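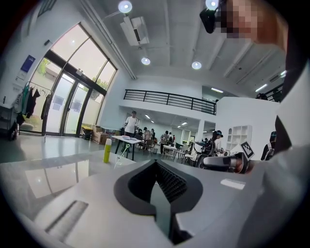 Issue 367, page 2

Workshop Tips: Bench Practice for Hand-Held Grippers
Compiled for the Brulluvgate student robotics club by Svenja Gisler

The tips below were collected from members working on the table-clearing project. They assume you already have a gripper assembled and can record a session. Corrections go to Valentin Auer, who keeps the master copy.

Working on a glossy table
A white gloss top mirrors ceiling lights and windows, and the reflections move as the gripper moves. Do a short test recording from both ends of the table before you settle on a position. Turning the table a quarter round is often enough. If it isn't, lay a matt sheet over the working area and tape the underside at the corners. Tape on top gets picked up by the fingers sooner or later.

Do not polish the table before a session. Wipe it with a damp cloth and dry it.

Choosing objects
Start with a slim upright bottle with a cap. It shows at once whether the fingers close evenly – if one side touches first, the bottle tips. Fill it to a third with water for the first trials. An empty bottle slides at the slightest touch and a full one hides a weak grip.

Transparent items are harder. Leave them out until the bottle is reliable, then add one at a time. A strip of coloured tape near the top helps the person doing the labelling.

Looking after the fingers
Ribbed inserts collect dust and skin grease. Brush along the ribs with an old toothbrush and warm water with a drop of washing-up liquid. Rinse, shake, leave to dry flat. No solvents. Irina Oprea tried white spirit on a spare pair and they went tacky within the week.

Check the fixing screws after every 200 grasps. Finger-tight plus a quarter turn. Printed threads strip easily, and a stripped body means a reprint of the whole shell.

Markers
Square markers must lie flat on their plate. Print on matt paper at full scale and measure the black edge with a steel rule before cutting. Leave the white border on. Glue stick holds well and comes off with warm water; double-sided foam tape lets the corners lift.

A creased marker is a finished marker. Keep spares in an envelope, not in the tool drawer.

Working in pairs of grippers
With one gripper in each hand, agree on a rest position and return to it between trials. Elbows slightly bent, both markers facing forwards. Crossing the wrists hides a marker and spoils the recording.

Head-mounted equipment shifts when the wearer looks down. Tighten the rear strap first, then the sides, then nod twice and check again. Take a break after twenty minutes whether or not you feel you need it.

Sharing a hall
Leave a clear strip behind the operator, wide enough for a person with a backpack. Boxes and bins go against the wall and never in front of a door that opens. Coats on the rack, bags under it.

Ask people at the other tables before moving any lights. Gion Oberholzer has asked that blinds stay as they are once someone has started recording.

File names
Date, initials, object, trial number, in that order, with no spaces. Last year's folder held 3531 recordings and the ones called "test" or "new test" were deleted unread. Write the trial number on paper as you go. The counter on the laptop resets if the lid is closed.

Stock
Insert material and M3 screws are in the cabinet marked Jornau, top drawer. Matt paper is underneath. Shells are reprinted in batches – the next is in September, so put your name on the list by the printer if yours has a crack at the slot. Hermine Gasser has the cabinet key.

Last revised 13 June 2019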